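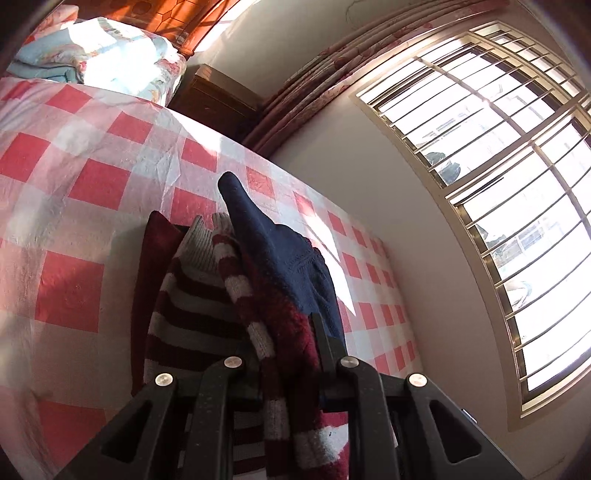
Knits on the checked sheet, Kakholm work diary, 4/25/26

Bedroom work today, all of it knitwear. I had the Domeck rule sheet open on my phone and tried to go by it line by line, which I haven't done properly before. The sheet is 16 rules. I knew most of them from the Drosier job, but they are worded differently and a couple of them go the other way.

Rule 2 says both grippers have to be in hand before the recording starts. At Drosier you could start and then pick up the second one. I got that wrong on the first take and had to throw it out.

The pause rule is the one I find hardest. Fingers go on the cloth, you hold still, then you close. I rush it. With thick knitwear you have to close more slowly anyway, or the fold slides out from between the pads and you end up chasing it across the bed. I wrote "SLOW" on the back of my left hand in July and it helped for a while.
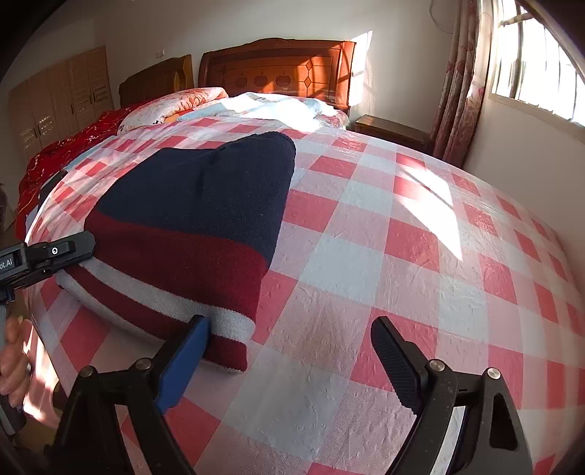 Last changed: same evening, two spelling fixes

The folding rules are mostly about edges. Pick up at an edge or a corner, never in the middle of the pile. Leave the finished fold on the bed with nothing touching it before you stop. If a piece drops on the floor, the take is marked as a drop and you keep going. I like that one. Under the old rules a drop meant a redo, and people got into the habit of hiding them.

I still don't agree with the rule on sunlight. The sheet says to avoid direct sun on the work surface "where practical." In a room with one big window and the bed next to it, I don't know what practical means. Drosier gave a plain yes or no. I wrote to Cheon and asked for the same, and also asked if drawing the curtain between takes counts as changing the room — rule 17 at Drosier said it did, and Domeck has no rule 17.
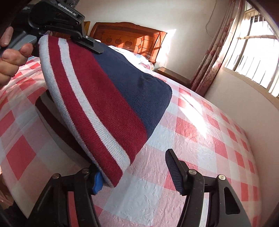 I also asked about lifting a piece with one gripper and bringing the other in under it. The sheet covers passing from hand to hand but only for hard objects. Cloth hangs down and swings, so by the time the second gripper gets there the edge has moved. I have been waiting for it to settle. If they want it done another way they should write it down.

Breaks are every 30 minutes, and I kept to that. My wrists are better for it.

Still to do: rename the dropped takes, wipe the pads, read the part on storage again.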